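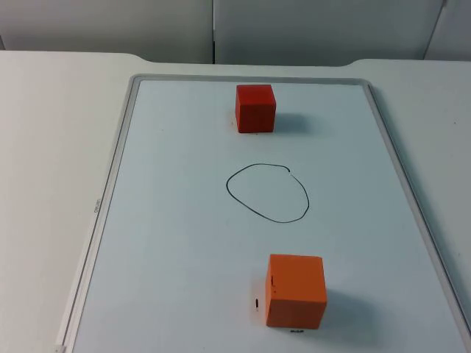

Does the length of a blog post's opening paragraph affect how far readers get through the post?

Readers went further into posts with a short opening paragraph, but the difference was clear only for posts that carried a specific title.

Opening Paragraph Length and Reading Depth on a Small Shared Blog
Project report, Writing for the Web, Padthorpe College

1. Background

Course handbooks on blog writing usually advise a short opening. The advice is given without numbers, and where numbers are given they come from large news sites with paid editors. A small personal or shared blog has different readers. Many arrive from a link sent by a person they know, and a large share read only one post. We wanted to test the advice on a blog of that type, using posts of ordinary quality written by students.

The project ran on the course blog, which is hosted on Min. The blog covers local walks, food, study habits and book notes. It has no advertising and no mailing list. Posts are listed newest first on a single front page, and each listing shows the title and the first line of text.

2. Materials

The test set was 40 posts written by the project group between September and December. Each post was drafted once with no limit on the opening and then edited into its final form. 20 posts were given a short opening, defined as one or two sentences. The other 20 were given a long opening, defined as five sentences or more. No post in the set had an opening of three or four sentences. The short openings were made by moving background material down into the second or third paragraph. Nothing was deleted, so the total length of a post did not depend on its group.

Titles were sorted into two types before any data was read. A specific title names the subject and what is said about it ("Why the river path floods at the second gate"). A general title names a mood or theme ("Thoughts on a wet autumn"). Two members of the group sorted the titles separately. They disagreed on six, and those were settled by a third member. The two title types were then spread across the opening lengths as evenly as the material allowed.

All posts used the Cikov theme in its default settings. The theme sets body text in one column and places the date under the title. We turned off the "related posts" block because it loads at the end of the text and was being counted as part of the post by the depth script.

3. Measurement

Reading depth was recorded with Arivano, which logs the lowest paragraph that stays on the screen for at least four seconds. Depth is given as a share of the paragraphs in the post. A visit was dropped if it came from a group member's own device, if the page was closed before the first paragraph had loaded, or if the log had no paragraph value at all.

After this cleaning there were 2134 visits in the data. Of these, 279 came from readers who opened more than one post in the same sitting. Those visits were kept in the main count but were also examined separately, as described in section 4.

Time on page was logged but not used. Early checks showed that many readers leave the tab open, and we found no good rule for cutting off the long values.

4. Results

4.1 Opening length

Visits to posts with short openings reached a greater depth on average than visits to posts with long openings. Most of the gap appeared early. Readers who left a long-opening post tended to leave during the opening itself or directly after it. Among readers who got past the second paragraph, the two groups looked much the same for the rest of the post.

4.2 Title type

When the posts were split by title type, the effect of opening length was strong under specific titles and weak under general ones. Posts with general titles lost readers early whatever the opening length. One possible reading is that a specific title sets up a question, and a long opening delays the answer. The data cannot confirm this, as we did not ask readers why they stopped.

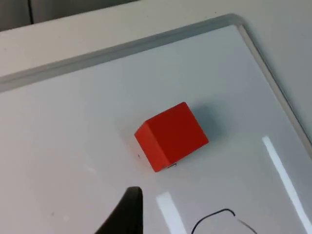 Figure 2. Red cube on the whiteboard, close view.

4.3 Readers of several posts

Readers who opened more than one post went deeper in general, and opening length made little difference to them. This group is small. It also probably includes students on the course who knew the writers, and we had no means of identifying them in the log.

4.4 Subject

Book notes had the lowest depth and food posts the highest. Food posts often end with a method or list of steps, and some readers scroll straight to it. The four-second rule removes fast scrolling on the way down but still records the stop at the bottom, so the depth value for these posts is too high. We reran the comparison with food posts left out. The direction of the result was the same and the gap was slightly smaller.

5. Limits of the method

Paragraph count is a coarse unit. A post with a long opening has a large first paragraph by design, so reaching paragraph two takes more reading there than in a short-opening post. We considered measuring by word position, but Arivano does not record it, and the export format leaves no way to work it out afterward for narrow phone screens.

The posts were not equal in interest. One post on the closing of a bus route was shared on a local message board and drew far more visits than any other. It had a short opening and a specific title. With this post removed, the result in 4.1 holds but the result in 4.2 is less marked.

The front page shows the first line of each post. A reader coming from the front page has therefore seen part of the opening already. The log separates these visits from direct ones, but the front-page share was too low to analyze by group.

6. Recommendations for the course blog

Writers using a specific title should keep the opening to one or two sentences and move background to the second paragraph or later. For general titles, the title should be revised first. The course template on Min currently prompts writers with "Introduce your topic here," above a large empty box. We suggest a smaller box and the prompt "First sentence."

A repeat of the project should add a middle group with openings of three or four sentences and should leave out posts that end in a list. The depth script, the title sorting sheet and the cleaned log are stored in the course folder under the project name.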